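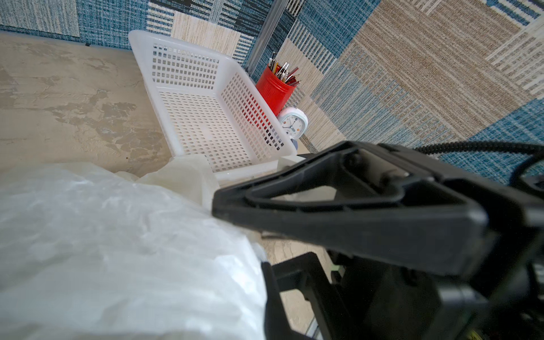

White basket and a red cup of pens and pencils.

Renata Paredes
14th February

Spent the morning going through how our building handles mail and packages. Writing it up for anyone else whose lobby went wrong in December. Thread.

Our building is on Quezada, 642 mailboxes across two towers. The boxes are fine. The packages are the problem. The lobby shelf was put in when people got a parcel a month.

In December the management company, Fondstead, logged 1113 packages in one week. That number is from the notice by the elevator. Before that the busiest week on the sheet was less than half of it.

What went missing from our floor: a pair of boots, a water filter, two boxes of contact lenses, and a birthday present for a kid in the other tower. The boots came back. They had been shelved under the wrong last name.

Fondstead's first fix was a sign asking drivers to sort by floor. Drivers have a few minutes per stop. The sign is still up and the piles are still by the door.

Second fix was a locker trial with Stirov. You get a code by text and the door opens. It worked well for small boxes. Anything the size of a microwave still went on the lobby floor.

The trial ended after 6 weeks. The renewal quote was split across all units, including people who never order anything. I understand why they objected. My neighbor gets a magazine and her pension letters and that's it.

What has helped on our floor is dull. We have a shared sheet with unit numbers and who is home on weekdays. If a text says delivered, whoever is in goes down and brings up everything for the floor.

Put your unit number on the first address line, before the street. A lot of labels drop the second line or print it tiny. I changed mine on every store account and haven't had a misplaced one since.

If a store offers pickup, take it for anything you can't replace quickly. The Dinelum counter on the corner holds parcels and stays open late.

Fondstead wants comments on the new shelf layout. Email the office, don't write on the notice. Somebody already did and now you can't read the dates.

Recent posts
Elevator inspection, what the sticker means
Bike room keys, again
Who to call about the heat on Quezada

Home | Posts | Replies | Media | About
Contact | Terms | Back to top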